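Category: Wall and floor > Ceramic wall tiles > White

Bahrami Wall Tile, white, rectangular

The Bahrami is our most simple wall tile and the one we send out most often from the Cekerdale warehouse. It is a plain white tile for kitchens, bathrooms and utility rooms. The edge is straight, so you can set it with a narrow joint, upright or lying.

One box holds 44 tiles. Please order one box more than your calculation says if the room has many corners or sockets. Tiles from a later firing can have a slightly different white, and we cannot promise to match them.

Fixing: use a normal ready-mixed wall adhesive on plaster or board. The wall must be dry and flat. We do not recommend the Bahrami for floors – it is too thin and will crack under a chair leg.

Grout: the tile is sold without grout. Most customers take the Buvetti grout in white or in black. Black makes every joint visible, also the crooked ones, so work slowly and use spacers. Wipe the surface after 10 minutes, and again after 40.

Trim: the Iso corner strip is sold separately. Cut it with a fine saw, always from the front side.

Cleaning: warm water and a soft cloth. Please do not use steel wool.

Samples are free, but we ask you to pay the postage. Collection is possible every day except Sunday.

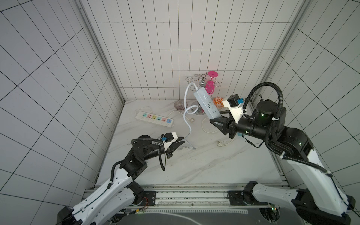
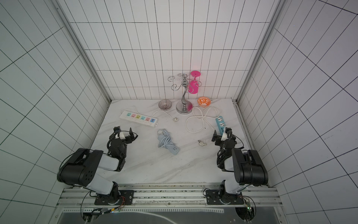

White wall tiles with dark grout lines, shown with a white marble-patterned surface.

Last updated: January

Comments

kitchen_at_70: Ordered two boxes, one tile was broken in the corner. They sent me a new one without discussion.

Marlpit: Does the black grout go grey with time? Mine is white now and I am tired of scrubbing it.

tealdoor: @Marlpit ours has stayed dark behind the sink, but a little paler near the window.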